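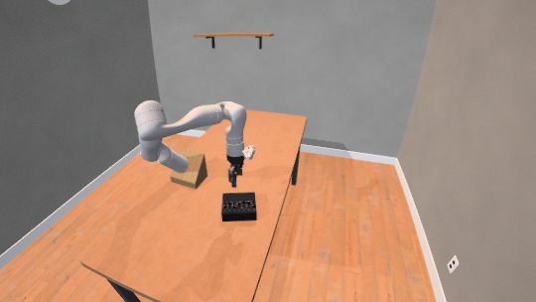 Fig. 1. Robot arm and gripper above the table, simulated view.

Shore Power and Battery Sizing for a Short-Route Harbor Ferry
Student project report, Marine Systems course, Zitstead
Endang Hutapea and Slamet Govindasamy

Print this page | E-mail this page

1. Purpose

The project compares two ways of cutting fuel use on the Jugah, a double-ended passenger ferry running between Zitstead and Plodby. The first option keeps the existing diesel generators and adds a battery for peak loads. The second removes one generator and charges a larger battery from shore at the Zitstead berth. Both options were modeled over one full operating day in March, using the winter timetable.

2. Load profile

A one-way crossing was split into four phases: departure, transit, approach and berth hold. Propulsion power was estimated from the hull resistance curve, with a fixed margin for wind and hull fouling. Hotel load (lighting, heating, navigation equipment and pumps) was held at 63 kW throughout. Transit power at service speed came to 247 kW at the shaft.

The approach phase was the hardest to model. The master uses short bursts of thrust to hold the vessel against the ramp, and the average hides these peaks. We kept the one-second time step here and used a longer step for transit. A coarser step on approach gave lower battery currents and would have led to an undersized converter.
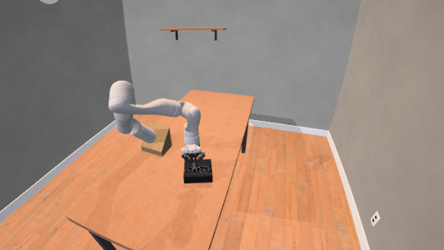

Why is the battery not sized to use its full rated capacity?
Deep cycling shortens cell life, so the model keeps part of the capacity in reserve at both ends of the charge range. The lower reserve also covers a return to berth with one generator out of service.

3. Battery and charging

The shore charging option uses a battery with a rated capacity of 1000 kWh, split into two strings in separate compartments. Each string has its own converter and can be isolated without loss of propulsion. The Skusel sizing sheet, written for this course, was used to set cell count, cooling flow and cable sections.

Charging takes place during turnarounds at Zitstead only. Plodby has no spare supply capacity at the pier, and the cost of a new feeder was outside the scope of the work. Charger output was limited to 300 kW at the berth connection. At this setting the state of charge falls slowly during the morning and recovers during the midday layover. The remaining deficit is made up overnight.
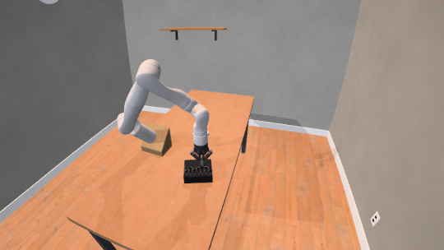
Fig. 2. Gripper over the black holder, simulated view.

4. Weight and arrangement

Removing the aft generator frees space on the machinery flat, but the battery room needs a separate ventilation trunk and a fire boundary. The trunk was routed through the old store. Trim was checked with both strings fitted and fuel tanks at the lower operating level. The change stayed inside the limits in the stability booklet. A full inclining calculation was not attempted.

5. Limits of the model

Ice, strong cross current and unplanned waiting off the berth were left out. Converter efficiency was taken as constant, which flatters the result at low load. Cell aging was handled by reducing usable capacity in a second run. In that run the last evening crossing needed generator support. 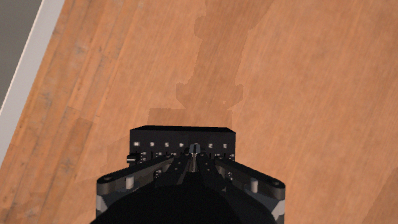 Fig. 3. Tabletop and gripper seen from above, simulated view.

6. Further work

The approach phase should be repeated with logged thruster data. The connection time at the berth also needs a proper trial, as each minute spent on plugging in is lost to charging.

Comments

deckhand_r: Did you include the heating load for the wheelhouse windows? It runs all winter on our boat.

S. Govindasamy: It is inside the hotel load figure, but not as a separate line.

Marit: Section 5 should say which efficiency you used for the converters.

oldstoker: Would like to see the same sums with the summer timetable. The midday layover is a lot shorter then.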